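4. Clearing and Resetting the Desk

Read this section before you use the Levik desk for anything that isn't work, and again after you have. It assumes the desk is assembled (Section 2) and the mat is down (Section 3). If the mat is still rolled up behind the door, go back. We'll wait.

4.1 Before you start

You will need:
One trash bag, one recycling bag
A damp cloth and a dry cloth
A sink within walking distance
A lidded jar, if anyone has been near the desk with dried chilies

Allow 11 minutes. Raíssa Xavier, who tested this procedure for us, did it in less, but she admits she left the tissue box where it was and called it dusted.

CAUTION: Treat every cup and bottle as full. The mat will forgive a spill if you get to it quickly. Bare wood holds a grudge.

4.2 Drinks first

1. Stand up any cup that is lying down. Do this slowly, with one hand under the lid. Domed lids come off at the exact moment you stop thinking about them.
2. Carry cups that still have something in them to the sink, one at a time. Milky drinks go down the drain with plenty of water.
3. Rinse clear plastic cups and bottles. Put the caps back on the bottles if your local recycling wants them on. Check; towns feel strongly about this.
4. Empty cans go straight in the recycling. A crushed can counts as a can. Watch your fingers on any sharp creases.
5. Paper cups usually go in the trash, and their plastic lids may or may not go with them.

NOTE: Do not stack a wet cup inside a dry one "just for now." Petronella Khumalo in customer support has a folder of letters that begin this way.

4.3 Food

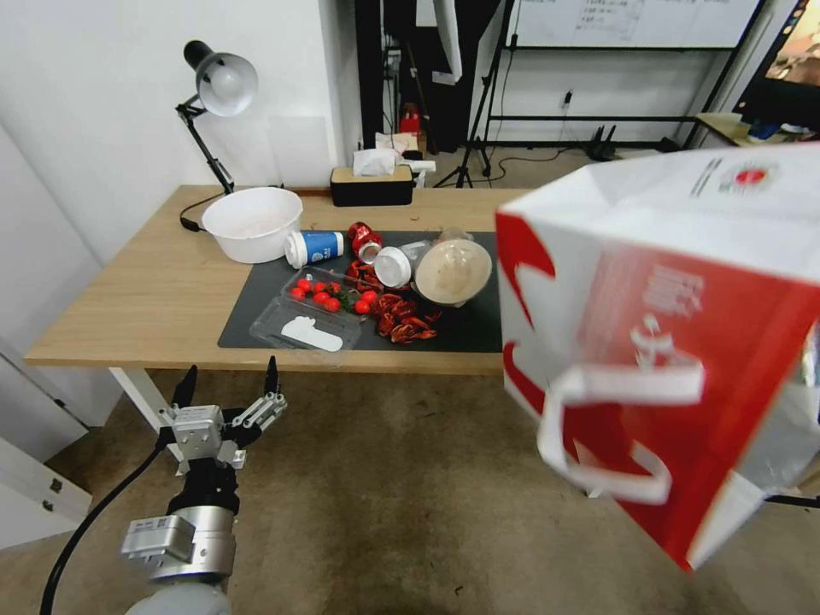
6. Close the lid on any fruit or vegetables before you move the container. Cherry tomatoes roll, and they always roll toward the back legs. Take out any utensil first, or the lid will only pretend to shut.
7. Put the closed container in the refrigerator, or eat what's in it. Either is an approved method.
8. Gather dried chilies by hand, from the outside of the pile toward the middle. Don't sweep them with the cloth. They break, and then you have seeds in the weave of the mat until June.
9. Check for strays. There are always a few that wandered off.
10. Put the chilies in the jar and close it.
11. Wash bowls and spoons, even the ones that look clean. Then wash your hands with soap.

CAUTION: Do not rub your eyes between steps 8 and 11. This is the only instruction in the manual that every reader has ignored once -- and only once.

4.4 Mat and desktop

12. Shake the mat over a trash can, outdoors if you can manage it.
13. Wipe the mat with the damp cloth and let it dry flat. Do not hang it over the desk edge, where it will learn to curl.
14. Wipe the wood along the grain, then go over it with the dry cloth. Wipe the metal legs while you're down there. White paint keeps a record of every shoe.
15. Lay the mat back with its long edge parallel to the front of the desk. Near enough is fine.

4.5 What goes back

16. The tissue box, at the back, within reach.
17. Whatever you were working on before lunch.
18. Nothing else. Gift bags belong on a hook or with the person they're for.

NOTE: If rings or stains remain after step 14, see Section 7, "Marks You Can Live With."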